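Section 4. Hand-held gripper: checks and safe practice before recording

Applies to the Skadus hand-held gripper, all finger sets. Read Section 3 (Charging and storage) first if the tool is new to you. Questions about this section go to Thenmozhi Poojary. Changes to it are approved by Chrysanthi Fragkou. Last revised 17 October 2019.

4.1 Who may use the tool

Anyone who has signed the Horov site rules and completed one supervised session may use the gripper. Visitors may hold it with the trigger locked. They may not record.

Only one person operates a tool at a time. Do not pass it to another person while a recording is running. Stop, save or discard, then hand it over.

4.2 Checking the fingers

Do this at the start of each session and again after any drop, even a short one.

1. Lock the trigger.
2. Turn the tool so that the inner faces of both fingers point toward you.
3. Look for cracks, chips and lifted corners on each pad. Run a fingertip along the edges.
4. Rock each finger gently from side to side. A small amount of play at the pivot is normal. If the finger clicks or the pivot screw turns with it, tag the tool and put it on the repair shelf.
5. If a finger is taped, press down any loose end of tape. Replace the tape if the seam has opened on the inner face, where it will touch the object.
6. Unlock the trigger and close the fingers slowly. They should meet at the tips first.
7. Open and close five times. The motion should feel the same each time.

Note: Tape is allowed on the outside of a finger and over the tip. Write it in the tool log, with the side (left or right) and your initials. Data reviewers at Tudura need to know, as a taped finger can grip differently from a bare one.

Caution: Do not use glue on the fingers. Glue has run into the pivot on two tools already and neither could be saved.

4.3 Preparing the work surface

1. Take everything off the surface that is not part of the task list for the session.
2. Wipe away crumbs, liquid and grit. Use a damp cloth, then a dry one.
3. Leave old stains and marks that do not come off with the cloth. Do not scrub or use solvent.
4. Check that the surface does not rock when you lean on it.
5. Check the light. The meter should read at least 800 lux where you will be working. Move the lamp if your own arm throws a hard shadow over the object.

It is fine to record on a worn surface. We do not want every session to look like a new showroom, and the task rules ask for a mix of clean and used tables, counters and floors. What matters is that nothing on the surface can slide, stick to a pad or get pushed into the pivot.

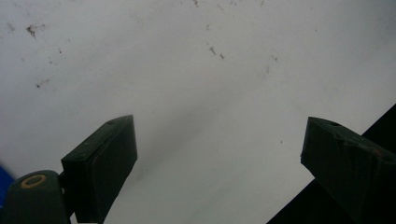
Marks also help when you go back through a recording. If the same spots stay in view while the tool is held still, the camera mount is firm. If they drift, stop and tighten the mount as described in Section 2.

4.4 Starting and ending a recording

1. Hold the tool over the work surface with the fingers open.
2. Press the record button once and wait for the tone.
3. Hold still for a slow count of three.
4. Carry out the task at a normal pace. Do not slow down for the camera.
5. When the task is done, return to the open position, hold still again and press the button.

A single recording must not run longer than 60 seconds. If a task needs more time, split it at a point where the fingers are open and holding nothing.

If you drop an object, finish the task if you can do so safely. Keep the recording and mark it "dropped" in the log. Do not delete it. Failed grasps are useful to the people who train the arm, and a set with no mistakes in it gives them a false picture of how the work goes.

4.5 Things you must not pick up

- Blades with an open edge, needles and broken glass
- Anything with a label showing a hazard symbol
- Food that someone intends to eat
- Phones, cards, letters or papers with a person's name on them
- Living things, plants in pots excepted

Caution: Keep your free hand at least a hand's width from the fingers while the trigger is unlocked. The closing force is low, but the pivot can pinch skin. Tie back long hair and take off loose bracelets.

4.6 Breaks and session length

The tool is light, but the wrist does the same motion many times. Work for no more than 18 minutes without a break - set the timer on the base station, as people lose track. Rest the tool on its cradle during the break. Do not stand it on its fingers.

Stop for the day if you feel numbness or pain in the hand or forearm, and report it on form 131. You will not be asked to make up the missed recordings.

4.7 After the session

1. Lock the trigger.
2. Wipe the pads with a dry cloth. For sticky residue use the wipes in the Stamatopoulos kit, never kitchen spray.
3. Check the fingers again as in 4.2, steps 3 to 5.
4. Fill in the log: surface, light reading, number of recordings, anything marked "dropped", any new tape.
5. Return the tool to its own cradle. The number on the handle and the number on the cradle must match.
6. Leave the base station switched on until the upload light goes from amber to green.

Note: If the light is still amber when you need to leave, write this in the log and leave the station on overnight. Do not restart it. A restart clears the queue, and any recordings that have not been sent will have to be pulled from the memory card by hand - see Section 7.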